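Sun 21 January

Laundry again. Third go at writing this, the first two got eaten by the phone, so no polish today, sorry.

So the airing cupboard. I said in the last post I'd have it emptied by the weekend and I have, more or less. Everything came out onto the spare bed on Friday night and then of course I wanted to go to sleep and Tahira was staying, so everything went onto the floor instead. Sheets, towels, the odd pillowcases, a tablecloth I have never used in my life and which I think was Mum's from the Jadoon Street house. Iron marks on it. Kept it anyway.

Rules I gave myself:

Two sets of sheets per bed. One on, one in the cupboard.
Towels - if I can see light through it, it goes to Sidra for the dogs.
No single pillowcases. (Broke this one straight away. The yellow one is too nice.)
Anything that doesn't fit a bed we own, out.

The last one was the worst. We had a king size fitted sheet. We have never had a king size bed! Rafia says it came with the Dotbridge flat and we just packed it when we left, which sounds like us.

Washing has taken all weekend. I'm doing it at 40 mostly, towels at 60, and the machine says 80 minutes and means two hours. Rain yesterday so everything had to go on the airer and over the doors, and the landing smells of wet cotton. Zarmeena came by to drop off the casserole dish and had to duck under a duvet cover to get to the loo. Stayed for tea, folded four towels without being asked, left again. Good woman.

Now folding. I've had a few emails since the shirts post asking how I do the big stuff and the answer is badly, but better than I did. Get a corner first. Not an edge, a corner. Pull it up out of the heap and let the rest hang, and wait for a second, it sorts itself out a good bit on its own and you can find the next corner by running your hand along the top edge. I used to grab the middle and shake it and end up with a sausage.
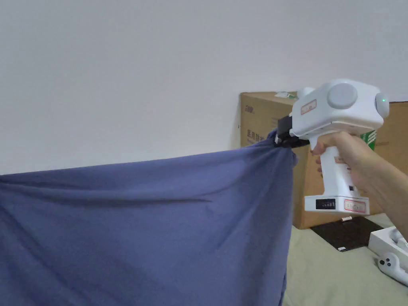 Then corner to corner, smooth it down flat on the bed, fold in half the long way, half again, and then into thirds so it stands up on the shelf. Fitted ones I tuck the corners into each other and hope. Shabnam rolls hers and they look lovely but I tried it and they unrolled themselves overnite.

Boxes are for the charity shop and the dogs, and if I don't take them on Monday they will be here until February, I know what I'm like. Spent £47 on two new sets from Ruka, in the sale, down from 70, plain ones so they match anything. They are washed already and one is on our bed and it's a bit stiff still.

Left to do: bathroom towels, the shelf with the hot water bottles, and whatever is in the bag at the very back that I've been pretending isn't ther. Might be curtains. Going to put the kettle on first.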